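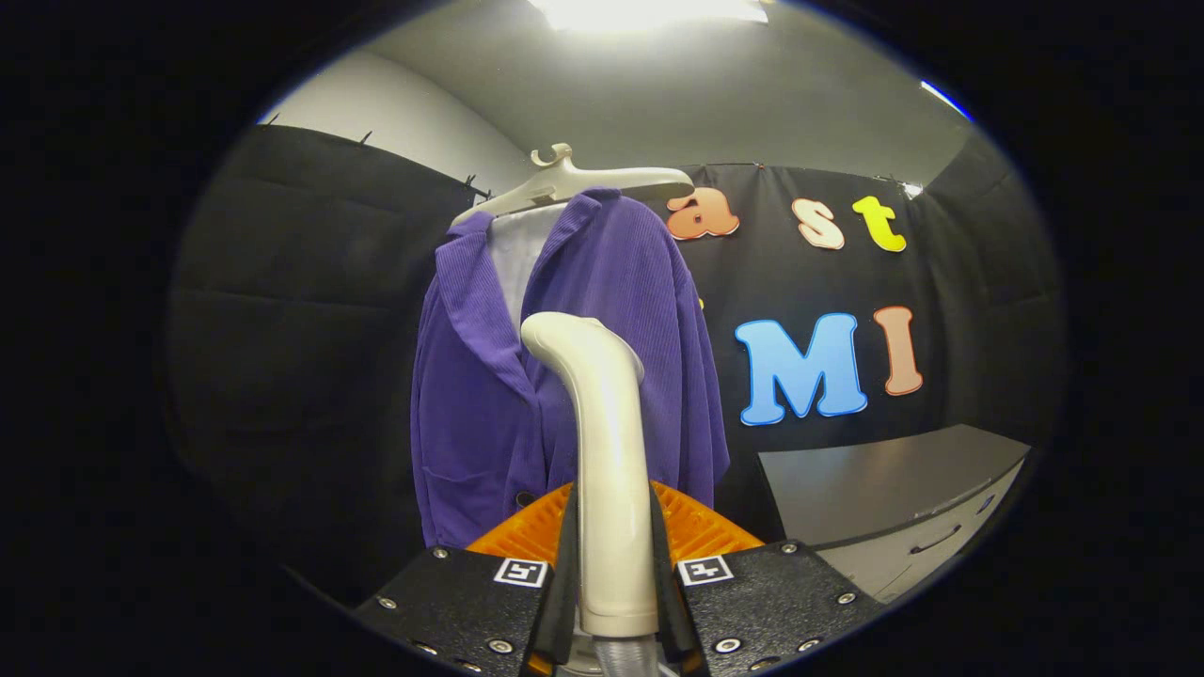 Gesard hand-held gripper holding a cream curved piece, purple cord jacket on the hanger behind it

Gesard hand-held gripper, replacement finger set – 3 stars, and read the part about the bolts

Posted December 24, 2024

Quick one, want to get this up before the holiday. Bought the Gesard with the textured finger plates for clothes handling work. Jackets on and off hangers, mostly. You squeeze, it pinches, the camera records what your hand did, and later an arm tries to copy it. If you are shopping for one you know all this.

First week, great. Light enough, nice trigger, fingers close square. Plates have real bite on smooth plastic and on cord fabric too. The orange ribbed part feels cheap but has not cracked.

Then it went wrong.

What happened: left plate started to drift. Not so you'd notice by eye. Grip felt a bit mushy, I figured tired hand. Kept going. The bolt on the left finger had backed out just enough to let the plate rock when it closed on something. The marker sits on the plate, so the marker rocks too, and the software reads that as the finger opening. So the log says open, the hand is clamped. Or the other way round.

66 recordings like that before I caught it. All had to go.

Worse, some had already gone into a training run, and the arm learned from them. Test day: arm goes to the hanger, closes, thinks it hasn't closed, closes harder. Hanger snapped at the shoulder and a piece of plastic went past my head and hit the wall. No goggles on, my fault. Wearing them now every single time. If you run anything learned from this tool, stand back from it and keep a hand on the stop button. I was a step too slow on mine.

Force limit on the arm should have caught it. It was set at the default, which was way too high for clothes hangers. Also on me. But the bad data started with a loose bolt, and the tool gave no warning of any kind.

Wrote to Flastevura, where I bought it. Reply came in 9 days. They said check tightness "regularly". How regularly? No number. Nothing in the booklet about it either, I went back and read teh whole thing. They did send a replacement finger set free, so credit for that.

The new set: same bolts, same plates. No lock washers, no thread glue. I put my own thread glue on (the removable kind, you will want these off again someday) and let it sit overnight. Drew a paint pen line across each bolt head and onto the plate. If the line breaks, the bolt moved. Takes two seconds to look at and would have saved me the whole mess.

Since then nearly 900 closes and the lines are still straight. Will check again in January and update if anything shifts.

What I do now, in case it helps:

Look at the paint lines before every session and after any drop.
Wiggle each plate by hand with the tool off. Any click, stop.
Close on a block of known width, compare with what the software says. If they dont agree, no recording that day.
Force limit on the arm turned down by hand, never left at default.
Goggles. Nobody inside the arm's reach while it runs.

Other gripes, smaller. Markers are fine but get greasy if you touch them, wipe with a dry cloth. View through the lens is very wide and bends everything near the edges, so don't try to judge by looking at the video whether a plate is straight. I tried that first and wasted an afternoon. The block test is better.

Compared with the Andreadis hand tool I had before – the Andreadis is heavier and the trigger is stiff, wrist hurt by lunch. But its plates are pinned as well as bolted and never moved once in all the time I had it. Tried a Kuro for a few days too, loaner. Comfortable, fingers too short for a hanger hook, sent it back.

Would I buy the Gesard again? Probably yes, for the weight alone. But a tool that makes data for a machine needs to hold still, and out of the box this one doesn't. Two pins per plate would fix it. Or a line in the booklet. Or a tube of glue in the box!

Comfort: 5
Grip: 4
Booklet: 1
Support: 3, slow but they did send parts
Safety: 2

If Gesard reads these – put a torque number on the card please. And if anyone has the older plates with the smaller bolts, post whether yours back out too, I'd like to know if it's the whole line or only mine.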